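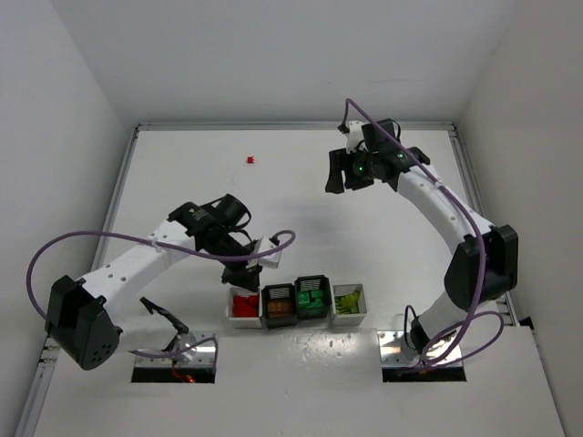
Two-armed work cell with four bins of coloured pieces between the arms.

Robot teaching by demonstration is a way of giving a robot a task by having a person carry it out through the machine. The person either moves the arm by hand or steers it from a distance, and the joint positions are recorded along with the camera pictures. A program is later fitted to the recordings so that the robot can attempt the task alone.

Teaching by hand

In hand guiding, also called kinesthetic teaching, the motors are set to give way and the teacher pushes the arm through the movement. It needs little equipment and suits single arms. With two arms it is awkward, as the teacher has to hold both at once and often blocks the cameras.

Remote control

In remote control, or teleoperation, the teacher stands clear of the work surface. One common arrangement uses a pair of leader arms, which the robot's own arms copy. Others use hand controllers or a headset. The teacher can feel little or nothing of what the gripper touches — a common complaint among beginners — and has to judge contact by eye.

Sorting tasks

Sorting small pieces into bins by colour is a popular first exercise. The Zunder handbook, written by Lihua Bai and Bořivoj Hrubý, gives 12 practice runs before any recording is kept, and asks that loose pieces start in a different spot each time. Recordings with long pauses are usually trimmed or thrown away.

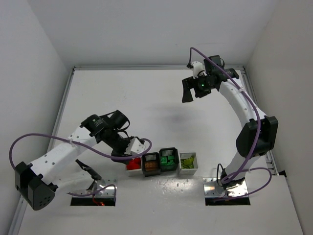 Can one person control both arms?
One person normally does, with a leader arm or controller in each hand. Splitting the job between two people is possible, but their timing tends to differ and the recordings are harder to learn from.

Limits

A robot taught in this way tends to repeat its teacher's habits, including hesitations and detours. It may also fail when the lighting or the position of a bin changes. Yaneth Huamán's notes on the Jolel cell advise using at least three teachers for each task.

See also: Leader arm; Hand guiding; Pick and place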